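Replacing a case fan in a desktop computer

A fan that rattles at start-up or hums at a steady pitch usually has a worn bearing. Cleaning may quieten it for a few weeks, but the bearing will not recover. The procedure below applies to a standard tower case with a rear exhaust fan, and was written using a Drasine tower as the reference machine. Other makes differ in where the screws are and little else.

Finding the faulty fan

Open the side panel with the computer running and listen. Stop each suspect fan briefly by pressing a fingertip against the centre of its hub, never the blades. If the noise stops, the fan is identified. Do not do this with the fan inside the power supply, which must be left closed.

Choosing the replacement

Measure the old fan across one side of the frame, corner to corner along the edge, and check the connector. A three-pin plug fits a four-pin header, but the speed is then controlled by voltage and the board must be set accordingly. The Cordero fan used for this guide idles at 900 rpm and draws 65 mA at that speed. Its cable was long enough to reach the header with slack to spare, which was not true of the Jistader model tried first.

Removing the old fan

Shut down, switch off at the wall and pull out the mains lead. Hold the power button in for 5 seconds to discharge what remains. Lay the case on its side and touch bare metal on the chassis before handling anything inside.

Follow the fan cable to its header and note the label printed next to it — usually CHA_FAN or SYS_FAN. Pull the plug straight up by its body. Cut any cable ties with side cutters, blades facing away from the other wires. Support the fan with one hand and undo the four screws from the outside of the case.

Fitting the new one

Most fans have an arrow on the frame showing the direction of airflow. At the rear it should point out of the case. Where there is no arrow, air leaves on the side with the struts. Start all four screws by hand before tightening any of them. They cut their own thread in the plastic and will strip it if forced.

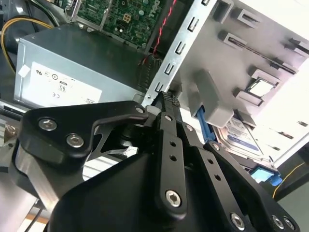
Hulstead Workshop Notes

Route the cable along the edge of the chassis and tie it at two points, clear of the blades. Turn the fan by hand and check that nothing touches. Refit the side panel before testing, as airflow with the panel off is not representative.

Setting the speed

Enter the firmware setup and open the fan page. Select DC for a three-pin fan or PWM for a four-pin fan. If the reading is zero, the plug is on the wrong header or not fully down. Some boards raise a false alarm at low speeds — lower the warning threshold if the fan is plainly turning.

Last revised 04/05/2020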